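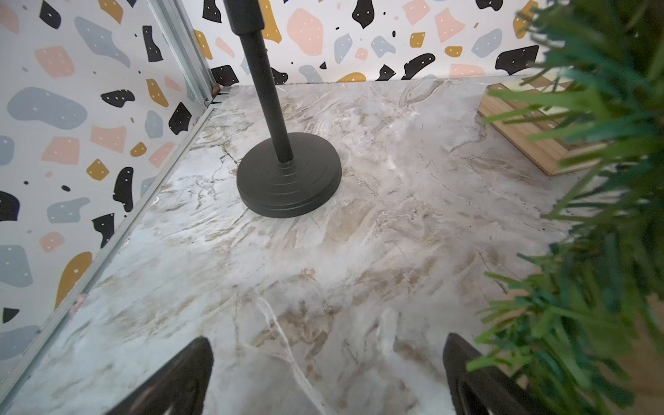
# Terrazzo wallpaper behind a marble-pattern top: too much, or leave it?

**pebblewren** wrote:

Good evening to all. English is my second language, so please excuse if something sounds strange.

I am arranging a corner where the work surface is white and beige marble pattern, with grey and brown veins, and both walls are covered with terrazzo-style wallpaper (white, with blobs in black, pale blue-grey, peach and mustard). The wallpaper is Mirnholm, bought two years ago by me. The top was already in the flat when I moved in. On it I keep a black stand with a round base, and I would like to put a lamp head on it later.

My questions:

1. Do the two patterns fight? My sister says it gives her a headache. I like it on most days.
2. The metal strip between the left wall and the top: what do you use to close the gap under such a strip? I don't want white silicone, it becomes yellow.
3. There is a small rusty bracket at the foot of the corner trim. Remove, paint, or leave?
4. Does a heavy round base scratch this kind of glossy surface?

I rent the flat, so I can't tear anything out. Budget is 30 pounds, maybe a bit more if the advice is very good.

---

**Kettle_and_Co** wrote:

I would change the wallpaper, sorry. Marble has long diagonal lines and terrazzo has small separate pieces, so the eye doesn't know where to rest. One of them should be plain. As you rent and can't change the top, it must be the walls.

You can paint over some papers if they are well stuck. Try a small piece low down first.

---

**dovetail_dan** wrote:

Disagree with Kettle. Both patterns have a white ground and that holds them together. The warm veins also go with the peach and the mustard. If the top was dark green or something like this I would say change it, but it is light.

What I would do is keep everything you put there in one colour. You have a black stand and there is black in the paper, so black is the easy choice. No patterned jars, no flowered tea towel.

For the bracket: find out first if it holds anything. Put a finger on the trim and push gently. If the trim moves, leave the bracket alone and ask the landlord.

---

**pebblewren** wrote:

Thank you both. I pushed the trim and it doesn't move, but I'm not sure this proves something. The bracket has one screw which I can see and the slot is almost gone.

Painting over the paper would break my heart a little. It took me a whole weekend to hang it, and the matching of the blobs at the corner was terrible work. In the end I didn't match them. With this pattern it is hard to notice, and that was the reason why I chose it.

---

**saltmarsh** wrote:

If the slot is gone, don't fight with it. You will damage the paper, and a hole in the corner is worse than a bit of brown. Do it like this:

- Slide a piece of thin card behind the bracket, so the wallpaper is protected.
- Rub the rust with a fine abrasive pad, dry, very small movements.
- Vacuum the dust at once. Don't wipe it with a wet cloth, or you get orange marks on the white.
- Put a rust primer with a small brush, two thin coats.
- Finish with a metal paint in light grey, or a grey-green if you find one near to your trim.

The primer from Nutau comes in a very small tin, which is enough for such work and doesn't take all your 30 pounds. Open the window, it smells.

---

**Kettle_and_Co** wrote:

Before painting I would ask why it is rusty. Rust needs water. Is this corner near a sink, or is it an outside wall? If damp is coming up behind the trim, then the paint is only make-up.

---

**pebblewren** wrote:

The sink is on the other side of the room. The back wall is an outside wall, yes. In winter it is cold to touch but I never found drops on it. The bracket was brown already when I came, I remember it because I wrote it in the list for the landlord.

---

**saltmarsh** wrote:

Then it can be an old story. Still, Kettle has a point. Tape a square of kitchen foil on the wall near the corner, close all four sides, and leave it for two days. Use the low-tack tape because of the paper! If the wall side of the foil is wet afterwards, talk with the landlord before you paint anything. If the room side is wet, it is only the air in the room and you should open the window more.

---

**mangle_wheel** wrote:

About the gap under the strip. I had a similar metal edge between the wall and the top in my last kitchen. I used a clear sanitary silicone, not white, and after four years it was still clear. The trick is in the cleaning before. Alcohol on a cloth, let it dry, masking tape on both sides, one thin line, smooth it one time only with a wet finger, and pull the tape immediately. People wait until the silicone is dry and then the tape takes the edge with it.

Please check your contract also. Some landlords don't like silicone where there was none.

---

**dovetail_dan** wrote:

I don't agree with clear. It shows every crumb and every hair which falls in it while you work. A grey one, near to the metal, looks like a shadow and forgives more. Cieślak has several greys on their colour card. Take the card home and hold it to the metal by daylight, in the shop the light is too yellow.

---

**mangle_wheel** wrote:

If you clean properly there are no crumbs.

---

**dovetail_dan** wrote:

We have a dog.

---

**osier_basket** wrote:

I came for question 4. The base itself usually doesn't scratch, the grit under it does. Lift the stand every time, never push it. And put felt or thin cork under it. I prefer cork because felt collects grease in a kitchen, and then you have a grey ring which is difficult to remove.

Ploteo sells cork rounds with glue on one side. Mine is number 582 in their list, but measure your base first, they have many sizes. Cut it a few millimetres smaller than the base and you will not see it from the side.

Is your top real stone or only a pattern? For the cleaning this is important. Real marble doesn't like vinegar or lemon. A printed top usually doesn't mind them, but it doesn't like scouring powder.

---

**pebblewren** wrote:

I don't know for sure. The landlord says "marble", but he also says the flat is quiet. How can I find out without damaging it?

---

**osier_basket** wrote:

Look at the front edge. In stone the veins go over the edge and continue down. On a printed top they often stop, or there is a thin line where a strip was glued. Also look if the same vein shape comes back in another place on the top. Stone doesn't repeat itself.

Don't do the lemon test that some people recommend. If it is real you will have a dull spot forever, and then a conversation about your deposit.

---

**Kettle_and_Co** wrote:

I still think the walls should be plain, but I see that I am alone here. If you keep both patterns, choose a lamp with a plain shade at least. And put it so the light doesn't fall directly on the glossy top, because the reflection will be in your eyes when you sit.

---

**larder_moth** wrote:

You are not alone, Kettle, I also find it busy. But my opinion changed a bit when I papered our pantry in something similar. On the first evening I wanted to cry, and after one month I stopped seeing it. Wait until spring before you decide anything.

For the bulb, take care with the colour of light. I first had a cold one (4,000 K) and the peach parts looked like old plaster. With a warmer bulb they are peach again. The blue-grey becomes a bit more grey, but I can live with this.

---

**dovetail_dan** wrote:

For a work surface I would stay with the 4,000. With warm light I can't see if the surface is clean.

---

**larder_moth** wrote:

Maybe it's better not to see it :)

---

**pebblewren** wrote:

Small report. I did the test with the foil. The wall side was dry, the room side was also dry, and the low-tack tape left no mark on the paper. So I will paint the bracket next week, with the card behind it as saltmarsh wrote.

I looked at the front edge too. There is a thin line along it, and the veins stop there. I also found the same brown swirl two times, once near the back and once by the window. So it is a pattern, and my landlord is not a geologist.

The wallpaper stays. My sister was here yesterday and said it is "less bad with fewer things on it", so the advice about one colour works already. For the gap I will buy the grey silicone, because my own hair is long and falls everywhere.

One more question to osier_basket: did you stick the cork to the base, or do you leave it only lying under?

---

**osier_basket** wrote:

Stuck, with the glue it comes with. Clean the underside of the base with alcohol before and press it for a minute. If it lies free, it stays behind when you lift the stand and the grit goes between.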